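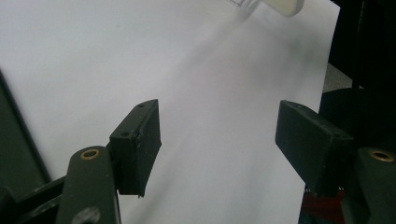
3.2 Materials and finishes

Participants in the home craft study kept a log of every item they repurposed over 24 weeks. Each entry recorded where the item came from, what was done to it and which room it ended up in. Curtains, storage jars and drawer fronts were the most common entries. Following Nigam and Sandhu, we coded each finish as clear, frosted or opaque. Coding was done from the written log first and checked against the item at the home visit in August.

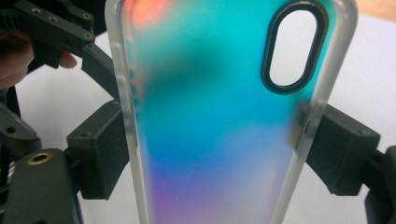 Frosted finishes gave the coders the most trouble. Many participants used the word for any glass or plastic that was not fully clear, including painted jars and waxed paper shades. We kept the term for surfaces that let color through but soften it. The phone case in Figure 3 meets this rule: its back runs from orange and peach through cyan and blue to violet, with a milky, matte look and no sharp reflections. A lamp shade or cabinet panel with the same qualities was coded the same way. Items with a printed pattern over a frosted base were coded twice, once for each layer, and the Brurkley homes had more of these than the Wanyama homes.

Figure 3. Frosted finish with a color gradient.
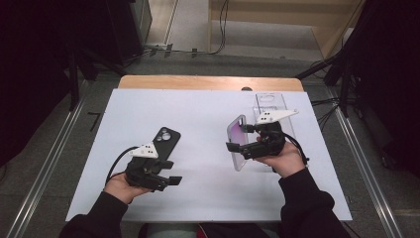 Does a frosted finish make a repurposed item easier to keep clean?

Participants said it hid fingerprints better than clear glass but held on to kitchen grease, so jars kept near the stove were washed more often than those on open shelves. Log entries from the Prilis homes followed the same pattern. Washing was recorded by room only, and the entries for hallways were too few to compare.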